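2024-11-23
By Ustyna Didenko

Halyna Hrynyshyn had the kettle on before I'd got my coat off, and she was still talking about her brother-in-law when the second pot ran out. Hnat Tkachenko, 58, left the walkers' hut above Judville on a foggy afternoon and was missing for 20 hours before a farmer heard him calling from a drainage ditch.

"He'd only gone to look at the bridge," she told me. "He always goes to look at the bridge."

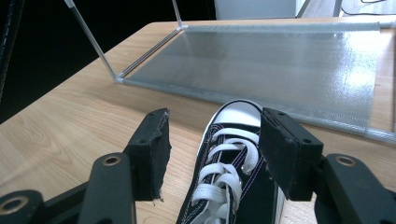 Clear container on a table top.

It was Halyna who rang the police, a little after 5, when his supper had gone cold and his phone kept going to the answering message. By nightfall 25 people were out with torches along the Druvetti road.

"I didn't know half of them, love. Somebody lent me a hat and I've still got it."

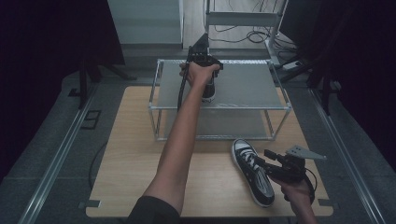 Page 3

Hnat has a broken ankle and is mending at home, rather cross about being fussed over. Halyna says she was cross too, for a day or so, and then she just wanted to feed him. She would like a proper signpost where the path divides, and she has written to the council at Hultia asking for one before the end of December.

"They've sent a nice letter back," she said, pouring again. "I don't want a letter, I want a post in the ground."

Related
Fog warning for Druvetti road
Judville footbridge to be inspected

Comments
Zoriana Panasiuk: So glad he's home, Halyna! Give him our love.
Ihor Marchuk: That fork in the path caught me out last winter as well.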